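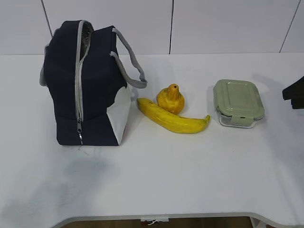 Packing Lunch as a Research Problem: An Interview with Nesrin Öztürkmen

The manipulation group at Garkura has spent the past year studying a task that most people complete half awake: putting food into a lunch bag and closing it. The study, known internally as Pace, was led by Nesrin Öztürkmen, who joined the institute to work on robot learning from demonstration. She met with the institute's communications office in November to discuss the method and its first results.

Öztürkmen began with the choice of task. Earlier work in the group had used rigid blocks and printed parts, and the results had not carried over well to household objects. "We had policies that could stack blocks all day," she said. "Then we gave them a bag with a soft opening, and they pushed the bag across the table. The bag moves, it folds, and the opening changes shape each time something touches it. We wanted a task in which that could not be avoided."

The object set is deliberately ordinary. It includes an insulated bag with a zipper and a carrying handle, a banana, a pear-shaped fruit, and a glass food container with a snap-down lid. Each presents a separate difficulty. The container is heavy for its size, and its clear sides give poor depth readings. The two yellow items are often placed close together, so the system must separate them before it can plan a grasp. The handle of the bag may hang across the path the arm would prefer to take.

"The handle caused more failures than the fruit did," Öztürkmen said. "An arm coming in from the side would hook it and drag everything along. A person moves the handle away without thinking. Our demonstrators did it so quickly that in the early recordings the step was hard to find."

That observation led to the central element of the method. The group does not treat a demonstration as one continuous recording to be imitated from start to finish. Each one is divided at the points where contact begins or ends, and every segment is stored with the arrangement of objects that came before it. During a trial, the system compares the current arrangement with the stored ones and selects the segment that best fits. The software that performs the division, called Wukley, was written at Garkura and runs without manual labeling.

The team collected 1000 demonstrations by teleoperation, with 4 operators working in turns. Arrangements were changed between recordings. The bag was turned, opened to different widths, or moved to the other side of the table, and the food items were set down in new positions. A record of the starting arrangement was made each time before the arm entered the workspace.

Asked why the starting arrangement received so much attention, Öztürkmen pointed to an earlier data set that the group had set aside. "The operators had become tidy," she said. "Everything was in a row with the same spacing, and the policy learned the row. When we moved the container a hand's width, it reached for the place where the container used to be."

For the evaluation, the group ran 1000 trials on arrangements that had not been used in training. The number of trials in which the system failed to place all the items in the bag was 315. A comparison policy, trained on the same demonstrations without division into segments, failed more often, particularly when the bag was only partly open. Öztürkmen was careful about what the figure shows. "It is one table, one bag, and one set of items," she said. "I would not tell anyone that lunch packing is solved. What I can say is that the segments helped and that they helped most where contact with the bag was involved."

Closing the bag was scored separately and remains the weakest part of the work. The zipper pull is small, and the track curves over the top, which requires the arm to change direction while holding tension on soft fabric. The group is testing a second arm to steady the bag during this step.

The next stage of the project will be carried out with Plusitz, which will supply a wider range of bags and containers. The demonstrations and the starting arrangements will be released together once the review of the recordings is complete.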